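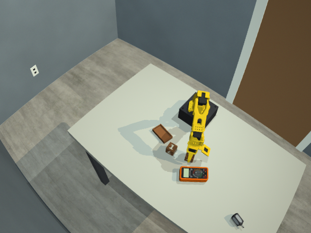 From: Lawal Anozie
To: udia-users
Date: 26/10/2026
Subject: Re: Catalog merge drops the second call number

On Friday, Hollach branch wrote:
> After the last merge we have records where only one call number
> survives. The items are still attached and still circulate, but
> the spine label prints the number from the other branch. Is this
> a setting on our side or a fault in the merge job? We are on
> Udia 4 with the stock import profile. I would like to fix the
> labels before we relabel the local history shelves in November.
>
> Also, is there a way to find all of them without opening each
> record?

It is a setting, but the default is a poor one and the manual describes it wrongly.

The merge job compares two bibliographic records and keeps one as the target. Fields that may occur only once are taken from the target. Fields that may repeat are combined, and exact duplicates are removed. The local call number is a repeatable field in the format we all use, so you would expect both numbers to survive. The stock import profile marks it as single, and the merge job reads the import profile, not the format definition. The result is what you see: the number on the target record wins and the other one is discarded.

Item records are not changed by the merge. Each item has its own call number field, but in most of our libraries that field is blank and the item inherits the number from the bibliographic record at print time. An item with a blank field therefore picks up whichever number survived. Items with the field filled in will print correctly. If you look at a few of your bad labels I expect all of them will be blank at the item level.

To stop it happening again:

Open the import profile editor and copy the stock profile under a new name. Do not edit the stock one, as upgrades overwrite it. In the copy, find the local call number row and change "occurs" from single to repeat. Set "match on" to number plus branch code. If you leave it at number only, two branches that use the same number will be collapsed into one entry and you will lose the branch code from one of them. Save, then select the new profile on the merge job page. The job keeps its own profile setting and does not follow the system default.

The profile is read once when the job starts. If a merge is scheduled overnight and you change the profile after it has been queued, the queued run will use the old values. Cancel it and queue it again.

Finding the affected records is easier than it sounds. The merge log has one line per discarded field, with the code DF, the target record number, the source record number and the full text of the field that was dropped. Export the log as tab-separated text, keep the DF lines, and keep only those where the field tag is the local call number. When I did this on our own system I had 409 DF lines, and 58 of them were call numbers. Most of the rest were duplicate cover links and old vendor control numbers, and I left those alone.

For the repair there are two approaches.

The first is to put the lost number back on the bibliographic record. Build a file with the target record number in the first column and the dropped field in the second, and load it through batch edit with the action "add field". Do not use "replace field" or you will swap one wrong number for another. This restores the record, but a blank item will still take the first number in the list unless the branch code matches, so check that the branch codes came through in the log. Ours were missing on logs written before the Vitine servers were moved.

The second is to write the number to the item. This takes longer to prepare, as the log does not carry item barcodes and you need to join it to an item report on the source record number. Use the "former record" column of the item report for the join. The ordinary record number column has already been updated to the target and will give you no matches. It does have the advantage that later merges cannot touch it.

I used the first for general stock and the second for local history, where the shelf order depends on the number and a wrong label is hard to spot. Given what you are about to relabel, I would do the same.

Two warnings. The log is purged on a schedule, and on the hosted systems the retention period is short, so export it before you do anything else. If it is already gone, the source records may still be in the deleted records table, where the dropped numbers can be read by hand. Also, batch edit does not rebuild the shelf list index. Queue a rebuild for that index alone after the load. A full reindex is not needed and will slow down searching for the staff.

The Jõgi group reported the same problem on the earlier version and had a script that does the join for the second approach. It expects the old column order in the item report, and I have not tested it against the current one. If someone has an updated copy, please post it to the list.

Lawal Anozie
Systems and cataloging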